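I met Britt-Marie Aasen at Nukinach, her 6-table smoked fish place, on a morning when she should've been prepping and was feeding me eel instead. (I didn't argue!)

She grew up eating it cold on dark bread, and that's still how she thinks everyone should start. "People are scared of the skin," she told me, pulling it off in one go. "So take it off! Give it to me, I fry it."

The eel comes from Leemans, a smokehouse she's bought from since she opened, and she's picky about the wood. Alder for eel, beech for mackerel, and please don't get her going on hickory. "Hickory is for ham," she said, and that was the end of that topic.
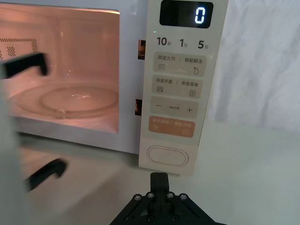
I asked what she'd tell somebody buying a whole smoked fish for the first time, and she lit up. Look at the belly, she said – it should be firm and a little shiny, never sticky. Then let it sit out of the fridge for a bit before you eat. "Cold fat tastes like nothing. You paid for the fat!"

We got through 3 kinds of mustard while she talked (the one with dill is hers, and I came home with 2 jars). In March she wants to add herring to the menu, pickled with allspice the way her aunt made it. I asked for the recipe. She poured me more coffee and asked if I'd tried the mackerel yet.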